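Finish for a wood tabletop: oil or water-based polyurethane?

Pallavi Sengar
I am refinishing a wood worktable, sanded to 120 so far. It gets daily use, with objects set down and slid across it. I want to keep the warm brown tone. Oil is easier to repair, but I have read that it marks easily. How many coats, and what grit should I stop at? Room is heated, humidity is stable.

So-yul Seo
Water-based poly for sliding wear. Sand to 180, vacuum, wipe with a damp cloth, let dry, then knock down the raised grain by hand. Three thin coats, scuffing between coats with 362 paper if you can get it from Clirport, otherwise 320. Water-based goes on clear and will look cooler than oil. If tone matters, put a coat of dewaxed shellac under it. Brown table with streaked grain: 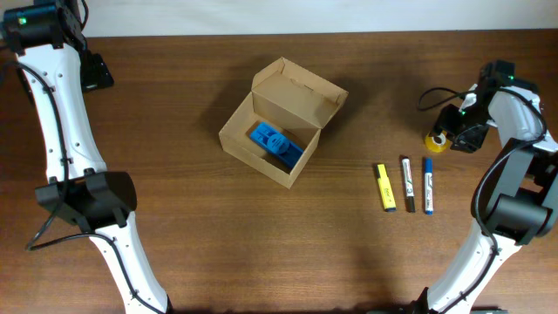 Order of work
1. Sand with the grain, 120 then 180.
2. Shellac, one coat, dry overnight.
3. Poly, three coats, two hours apart.
4. No heavy objects for 20 days. Dry to the touch is not cured.

Edit: do the underside too, one coat minimum. Bare wood on one face takes up moisture faster and the top can cup.

joo162
I use Arnuron hard wax oil on everything. Two coats, never had a problem. Don't bother going to 3000 grit like some people do, the oil won't soak in. Lay the rags out flat outside when you finish, they can catch fire in a pile.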